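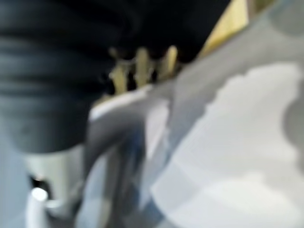
Cumelance home assistance pilot
Progress report to the Tsoukalas Fund, period ending November

Status: behind on purchasing, on track for practice sessions, under budget mainly for lack of anything worth signing.

You asked for a firm recommendation on the second phase equipment by the end of this period. I don't have one, and I would sooner tell you that now than send a purchase order I'd have to defend in the spring.

Work so far

The Brundville room is set up and in regular use. We have kept to entryway chores, as agreed: footwear, trays, small things at floor level. These looked like the cheap end of the task list when we wrote the proposal. I am less sure now. Floor work asks the robot to get low and reach out past its own legs, and most of the sales material we have been sent shows tabletops.

We log attempts by hand on a paper sheet. There are 200 on file for the slipper task. I am leaving a success rate out of this report because two of us scored the same sheets and disagreed on what "placed" means. A slipper in the tray facing the wrong way was a pass for one of us and a fail for the other. The rule has been rewritten and the old sheets will be scored again.

Quotes

Clokitmont offered a second pair of hands with a service plan. The price came down 15 percent after one phone call, which makes me wonder about the first price. The plan covers "normal wear." We asked twice for that in writing and got a brochure. It leaves out fingertips and cables, and those are the parts I'd expect us to go through. 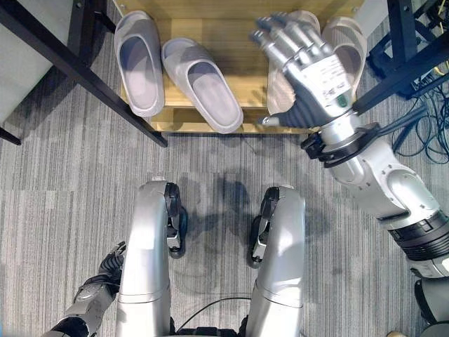 They also want us to take their wrist camera kit as part of the bundle. I would hold off. Close views from the wrist can come out badly blurred, and the vendor's answer was a better camera at a higher price. It may be a matter of focus distance or lighting, and a lamp is a lot cheaper to try first.

Cable management was never in the budget. It should have been. I am asking to move $2000 from the travel line to cover floor channels, spare leads and a proper strain relief. Travel is mostly unspent, so no new money is needed.

What I don't believe yet

The payback table in the original proposal assumed a robot that needs one person nearby part of the time. Our staffing in Brundville does not look like that, and I'd ask you not to reuse the table until it has been redone. Clokitmont's own estimate says setup at a new site takes up to 20 hours. They would not name a site where that was measured.

Requests

Approve the move from travel to cables.
Let the hands quote lapse if the wear terms don't arrive in writing.
Push the phase two decision back one reporting period.

The rescored sheets will go out with the next report, along with lamp test results and whatever Clokitmont sends us.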